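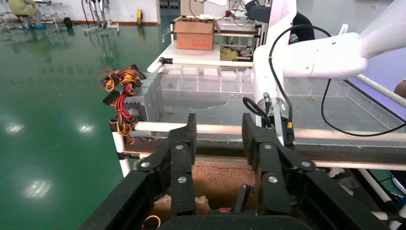
An open carton with crumpled white packing material inside, next to a long work table.

The Second Life of the Power Supply

February 7, 2025
By the Vetbridge Review staff

A desktop computer is usually retired for its processor or its storage. The power supply goes with it, often with years of service left. Resale shops have long treated these units as scrap metal with a small copper bonus. The price of new ones has changed the math, and a modest trade in tested used supplies has grown up in the warehouse district at Nasport.

The technical case depends on capacitors. Electrolytic capacitors lose capacitance as they age, and their internal resistance climbs. Heat speeds both up. A supply that spent its life under a desk in a cool office may be close to its original ripple figures, while one from a dusty machine room can fail under load within minutes. The label reveals none of it, so sorting by rated wattage alone is a poor method.

Silladley, a reseller that handles office clearances, put 525 used supplies through a full test last October. Each was run at 90 percent of its rated output, with voltage and ripple logged on every rail. Nearly all of the failures came from ripple, and very few from voltage drift. The shop now measures ripple first.
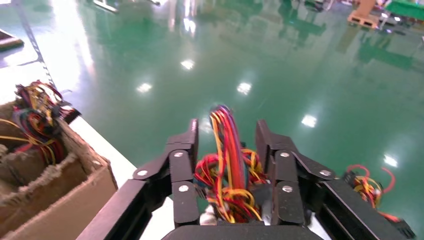
Cables are the second problem. Buyers assume that any lead with the right connector will fit, but on modular supplies the pinout at the supply end is set by the maker. A drive cable from one series can put 12 volts on a 5-volt line in another. Silladley stores each cable set with its supply from intake to shipping and discards any set it cannot match.

Connector wear gets less attention than it should. A loose terminal adds resistance, resistance makes heat, and heat softens the spring contact further. Darkened plastic around a pin is grounds for rejection. Šindelář, a repair shop two doors down, recrimps worn leads for its own customers but won't do it for resale.

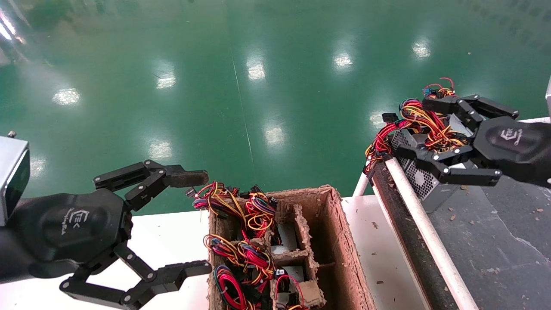

Freight is where margins go. A supply is dense and has sharp corners, and a carton with too little fill will arrive with a bent fan grille or a cracked inlet. Silladley allows three inches of fill on every side and ships one unit per carton. Double-boxing was tried and dropped on cost.

Warranty terms vary. Most sellers offer 90 days. Buyers should ask for the load figure used in testing, the ripple reading, and the date of manufacture. A seller who can give only "powers on" has checked the fan and little else.

COMMENTS (3)

benchload: What was the ripple cutoff? The ATX guide limit is 120 mV on the 12 V rail, but I would want a used unit well under that.

tmk_nasport: Lost two hard drives to a mismatched modular cable. The plug fit perfectly.

oldcaps: Would like to see hold-up time tested too. It drops as the main capacitor ages.

Contact the editors | © 2025 Vetbridge Review | Back to top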